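Trarneo mail retention set: data card and README

Maintainer: Steinarsdóttir
Status: frozen, apart from label fixes

What this is

A set of 716 message threads with retention labels, put together to test whether a mail archive's automatic filing rules do what their makers say they do. Every thread was written from scratch in the style of office mail at Skavholm, a made-to-order furniture supplier. There is no real customer mail in it.

Each thread carries one of 3 labels: keep, hold, discard. "Hold" means the thread touches a dispute and must stay put until someone with authority lets it go. If your product has more classes than that, map them yourself and say how you did it.

Why it exists

We were shown a good many demos in which a rules engine sorted mail perfectly. The mail in those demos had subject lines such as "Contract renewal". Ours mostly says "Re: Re: that thing" and the contract is in the fourth reply, pasted as text. We doubted the scores would hold and wanted something to check them with.

Files

threads/ – one plain text file per thread, oldest message first
labels.csv – thread number, label, labeller's note
disputed.csv – the 149 threads where two labellers disagreed at first
halau/ – the import script for the Halau archive server
media/ – the pictures used on this page

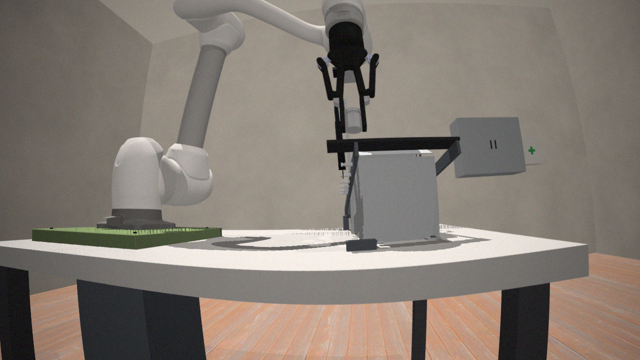
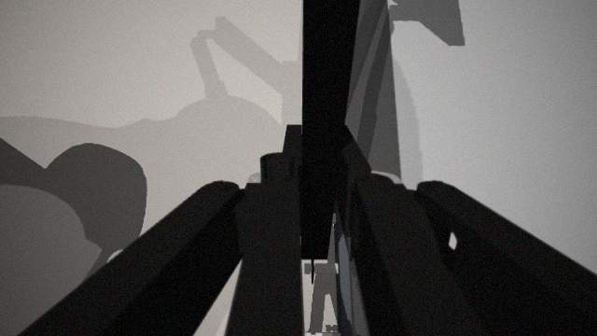
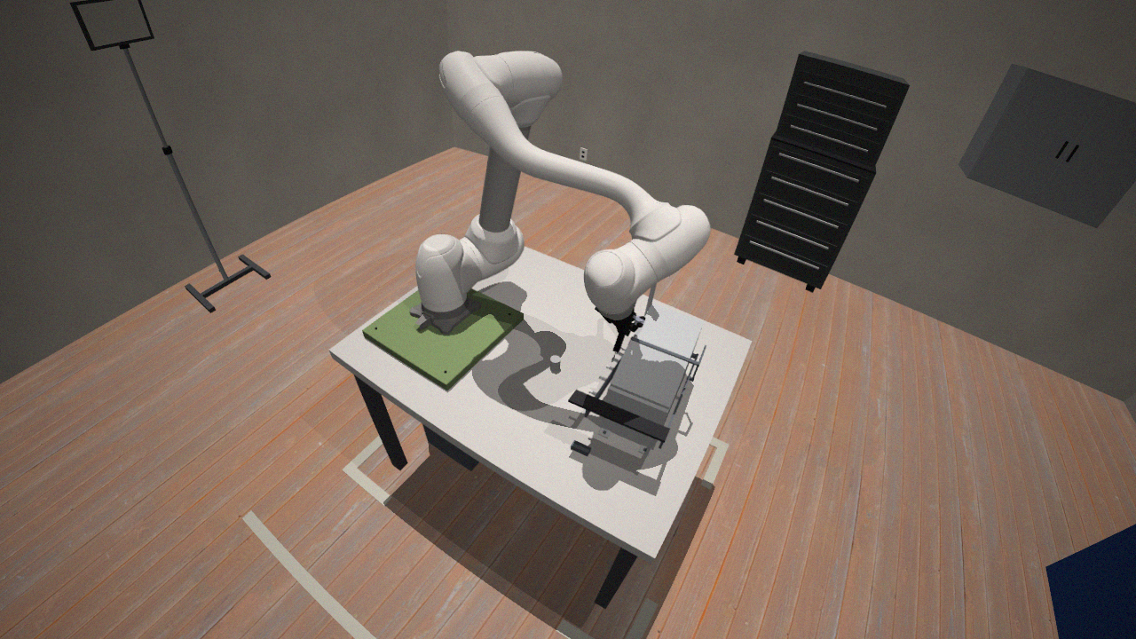
Loading into Halau

Run the import script from the top folder, with an empty mailbox as the target. It does not check for duplicates, so a second run will give you two of everything. Attachments are stubs: a name, a type and no contents. Anyone claiming to have classified them by content should be asked what they read.

Set the retention clock to 30 days before you start. The default is longer and "discard" threads won't show up as expired in the report.

How the labels were made

Two people labelled each thread without seeing the other's answer, then talked through the ones that differed. The final label is whatever they settled on. I would not call it the truth. Some of the disputed threads could go either way, and a tool that scores full marks on them has probably seen the labels.

Please report results with and without disputed.csv. A single figure for the whole set hides the part worth knowing.

Known problems

Threads are all in English, and the writers had the same few habits. Sign-offs are far too tidy.

"Hold" is rare, so a tool that never uses it still looks respectable on overall accuracy. Give the figures for each label.

Dates inside message bodies don't always match the headers. Some of this was deliberate – people do misquote dates – and some was carelessness. We no longer know which is which.

Not suitable for

Proving that anything complies with any law. Training, unless you have other mail to test on. Sales slides.

Changes

April: corrected labels in threads that quoted an earlier retention policy. Removed the sample scores, which were being cited as a benchmark.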